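Indentation rig: modulus values drift upward through a run
Ticket status: closed
Opened: 26 September 2025
Equipment: Plisdale bench indenter, Lekudari control software
Samples: filled epoxy coupons, two batches

Problem as reported

Elastic modulus from the unloading curve climbs steadily during a run of 20 indents on one coupon. The first few indents agree with our tensile tests on the same batch. By the end of the run the value is well above anything the material should give. Hardness goes up too, but by less. The load cell passes its self-check before and after.

The coupons are flat, polished and cut from one plate. Indents are spaced 30 contact radii apart, so I don't think they are feeling each other. Peak load, loading rate and hold time are the same for every indent.

What was tried first

1. Re-zeroed the load cell between indents. No change.
2. Swapped the coupon for one from the second batch. Same climb, different starting value.
3. Ran the grid in reverse order, starting from the far corner. The climb followed the order of testing and had nothing to do with position on the coupon. That ruled out a stiffness gradient in the plate.
4. Cleaned the tip with solvent and a lint-free swab. The first indent after cleaning was back near the expected value, then the climb started again. I took this to mean that material was building up on the tip, and spent most of a day on that idea. A new tip did the same thing.

The only thing common to step 4 and the start of a normal run is that the machine had been sitting idle for a while. So the next suspect was temperature.

Thermal check

I taped a thermocouple to the crosshead and another to the frame near the base. With the drive enabled, the crosshead warms slowly and the base hardly moves. The displacement sensor is mounted on the crosshead and reads against the base, so the column between them is part of the measurement. If it grows during the unload, the sensor reports less recovery than the sample really had. Less recovery at the same load drop looks like a stiffer sample.

To get a drift rate I added a hold at low load near the end of the unload, 45 seconds long, and fitted a straight line to displacement over the last part of it. The slope was small at the start of the run and grew with each indent. Subtracting it from the unloading data pulled the modulus back most of the way. It did not flatten it completely.

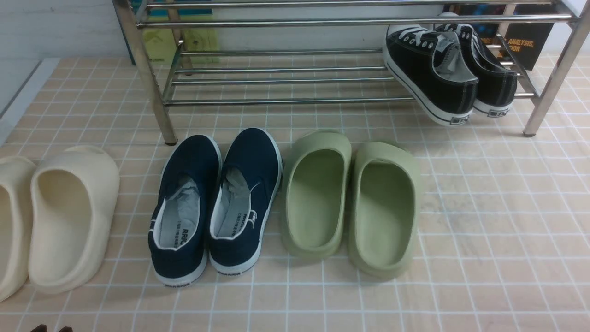
Zabala replied that a straight-line correction taken from a hold on a polymer will always mix two things together. At low load the epoxy is still recovering from the peak, and that motion has nothing to do with the frame. The advice was to repeat the same hold on something that does not creep at room temperature, fused silica for choice, and to compare the slopes at the same point in the run.

I did that. On silica the slope at the end of a run was smaller than on epoxy at the same crosshead temperature. The difference is the material's own recovery, and I had been treating it as drift. The two parts have opposite signs on this machine, because the sample pushes the tip back up while the column growth reads as going down, so the size of the error depends on which one is winning at the time. At the start of the run it is the sample. Later it is the column.

Machine compliance

While the silica was in place I redid the compliance calibration. The stored value dated from February, before the stage was moved, and was too high. Compliance that is too high gets subtracted from the total and makes every sample look stiffer. That accounts for what was left after the drift correction, or nearly all of it. It would not cause a climb by itself, but peak load had been creeping up by a small amount as the drive warmed, and the compliance term scales with load.

Changes made

– Drive enabled and left to soak for 74 minutes before the first indent. Crosshead reading is level by then.
– Drift rate now taken from a silica block at the start, middle and end of each run, and interpolated. The hold on the sample is still recorded but is not used for correction.
– Compliance value updated in the Lekudari settings file. Old value kept in a comment line.
– Peak load hold lengthened so that creep rate at the start of unloading is low compared with the unloading rate.

Result

Repeat run on a fresh coupon from the first batch: no trend with indent number. Scatter is about the same as before, which I put down to the filler. Mean modulus agrees with the tensile value inside the scatter. Second batch to be repeated when the plate has been cut.

Data taken before the date of this ticket with the short warm-up should be treated as relative only. I have not tried to correct it after the fact, as crosshead temperature was not logged.

Comments

Gornside: We had the same climb on a similar frame and blamed the tip as well. Did you see any difference with the enclosure door shut during the soak?

Reply: Slightly faster to settle with the door shut. The end temperature was higher, so the compliance run should be done in the same condition.

Reader: What order of fit are you using on the unloading curve? A power law over the top half gave me steadier contact stiffness on epoxy than the straight-line fit.

Reply: Power law, upper part only. The straight-line fit gave the same upward trend, so I left it out of the ticket.

Reader: Would be good to have the silica slopes attached.

Contact the test bench desk | © 2025 Plisdale Materials Testing | Back to top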